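Minutes of the General Meeting
Cakwood Allotment Garden Association
Held on Jun 19, 2003, in the reading room next to the Udeck hall

Present: 37 members. Five members sent apologies. The meeting was opened at half past six in the evening by the chair. The secretary wrote the minutes.

1. Minutes of the last meeting

The minutes of the February meeting were read. One correction was asked for: in the part about the lower gate it was written that the lock will be changed, but the decision was only to oil it and to look again in summer. The correction was accepted. With this change the minutes were approved.

2. Matters remaining from February

The lower gate lock was oiled and it works, but it is still stiff in the mornings. It will stay as it is until autumn.

The letter to the owner of the field on the north side was sent. No answer has come. The secretary will write a second time and will attach a copy of the first letter.

The notice board has got a new cover. Members are asked again not to pin seed advertisements on top of the watering list.

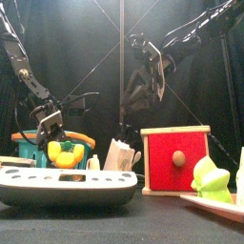 The old compost boxes by plots 8 to 12 were not yet taken away. Two members offered to do it before the end of the month if somebody can lend a trailer. A trailer was promised during the break.

3. Water

This was the longest item. The pressure in the upper rows has been weak since the middle of May. The firm Kuruc visited the garden and looked at the pipe between the pump and the first branch. Their opinion is that the pipe is too narrow for the number of taps which we have now, and that the joint behind the tool shed is old and should be replaced in any case.

Kuruc gave two prices. To replace only the joint will cost 460. To replace the whole section of pipe will cost much more, and the firm would first have to dig in two places to give an exact price. Several members said that the joint should be done now and the pipe should wait for winter, when the beds are empty and digging does no harm. Other members from the upper rows said that they have already waited two summers. One of them carries water by hand from the lower tank, and she does not think she can do this in July.

After the discussion there were two votes.

First vote, to replace the joint immediately: 31 for, none against, six did not vote. Accepted.

Second vote, to ask Kuruc for an exact price for the pipe, with the digging to be done after harvest: 23 for, eight against, six did not vote. Accepted.

Until the joint is replaced, the upper rows will water in the morning before nine and the lower rows in the evening after six. Hoses may not be left running without a person beside them. The chair asked that members remind each other about this in a friendly way - there were unpleasant words at the tap last week, and it is not necessary.

4. Plots and waiting list

There are 13 families on the waiting list. Two plots became free this spring and both were given to the next families in order. One plot in the middle row has not been worked since last year. The member who holds it was written to and replied that he has been ill. It was agreed that neighbors will keep the weeds down on this plot until September and that the plot stays with him.

A member asked whether a large plot can be divided between two families.
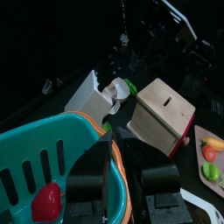 Question from the floor: If a plot is divided, who pays the yearly fee?
Answer from the chair: Each family pays half of the fee, and each family has its own line in the book and its own key. The vote at the general meeting is also for each family, not for each plot.

It was noted that the rules do not say this clearly. The secretary will prepare one sentence for the rules and bring it to the next meeting.

5. Slugs and other pests

The slugs are very bad this year after the wet spring. Members exchanged what they do against them. Boards laid between the rows in the evening and lifted in the morning gave good results on three plots. Beer in cups works, but the cups fill with rain. Blue pellets are not permitted in our garden because of the hedgehogs, and this has not changed. Two members were not aware of the rule, so it will be put on the notice board in large letters.

There is also leaf curl on the peach trees near the road. Fallen leaves from these trees should be burned at the permitted time or taken home, and should not go on the shared compost.

6. Shared tools and purchases

The cash book was shown and nobody had remarks. The wheelbarrow with the broken leg cannot be repaired any more. It was agreed to buy one new wheelbarrow and two rakes. One member proposed the Ikano model, which he has used at home for several years. Another member found it too heavy when full. The decision on the model is left to the two members who will go to buy it, but it should have an air tire and not a solid one.

The long ladder was returned after four months. The chair asked that borrowed tools are written in the notebook in the shed, with the plot number and the day.
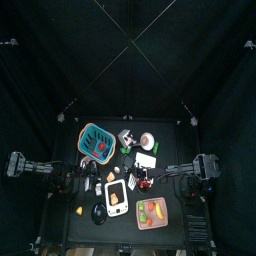 7. Summer gathering

The gathering will be held again under the walnut trees, in the second half of August. Each family brings one dish and its own plates. The association pays for the drinks and the charcoal. Tables can be borrowed from the Udeck hall if we carry them back the same evening. The exact day will be on the notice board.

There was a proposal to have a prize for the biggest squash. It was accepted with laughter and without a vote.

8. Other matters

The path behind the shed is slippery after rain. Gravel was suggested. It will be discussed together with the digging for the pipe.

A member found a pair of gray work gloves and a small hand fork by the lower tank. They are in the shed on the left shelf.

Children may pick from the common raspberry hedge, but from the garden side only. The road side is too near to the cars.

The next general meeting will be in October, in the same room. The meeting was closed at ten minutes past eight.

Minutes written by the secretary and read by the chair.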